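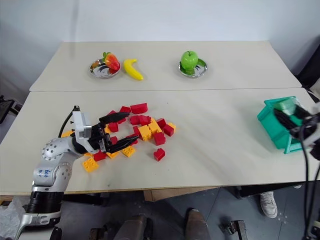
Review: Barnden two-arm teaching kit, second release, with the Stellbridge recording software

We have been collecting demonstrations with this kit since November. The task is block sorting: pick up a toy brick, put it in the bin, repeat until the operator ends the episode. It is dull work, and for that reason a fair test of a collection kit. Faults that would pass unnoticed in a short demo become hard to ignore by the end of an afternoon.

## What was tested

The kit supplies two arms, parallel grippers, a head camera mount and the operator controls. Recording, replay and labelling are done in Stellbridge. Training was run separately by Renu Dixit on our own machines and is outside this review, except where her results sent us back to the table. Operators were Brijesh Semwal and Palesa Buthelezi, working shifts of 2 hours.

## Grippers

The long black fingers are the best part of the kit. They open wide enough to straddle a brick lying flat, and the tips are narrow enough to go down between two bricks in a loose pile. Plastic studs give a poor hold when gripped across the top. Both operators learned to turn the wrist and take the sides.

Closing force has 6 settings. The lowest is too weak for a brick with another resting on it. We used the third throughout and would advise others to fix one setting before recording anything, as mixed settings in one dataset were the first thing Renu asked us to remove.

The cable to the wrist is less well thought out. It stands in a free loop above the forearm, and at full reach it pulls slightly against wrist rotation. A clip halfway along would cure it.

## Camera view

The head mount takes in both arms, the bin and the back table in one view. We leave toy fruit and steel plates on the back table during block episodes. They are not part of the task, and the policy has to learn to ignore them. Shiny plates are harder on the exposure control than we expected: with it on automatic, brightness drifted during an episode. Lock it.

The weak point is occlusion. With the left arm reaching forward, the wrist housing hides whatever is directly behind it, and bricks close to the forearm are partly lost.

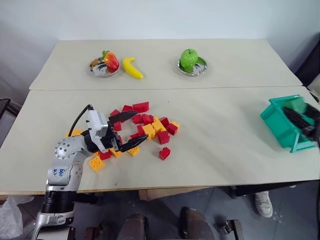 ## Recording software

Stellbridge starts and stops an episode from a foot pedal and writes joint positions, gripper state and video to one folder. Time alignment was good. Kanchan Dhillon checked 12 episodes by hand and found no visible lag between finger closure and the logged signal.

Labelling is slower than it should be. Failed grasps must be marked one at a time, and there is no way to copy a tag across a selection. The replay view also forgets its zoom level between episodes.

Version 9 of the software added a warning for dropped video. It works, but the message appears only after the episode is saved.

## Verdict

Recommended for table-top collection with small rigid objects, provided a wrist camera can be added for crowded piles. The grippers are worth the price; the labelling screen needs another release. We have sent the cable complaint to Barnden and will keep using the kit for the fruit task.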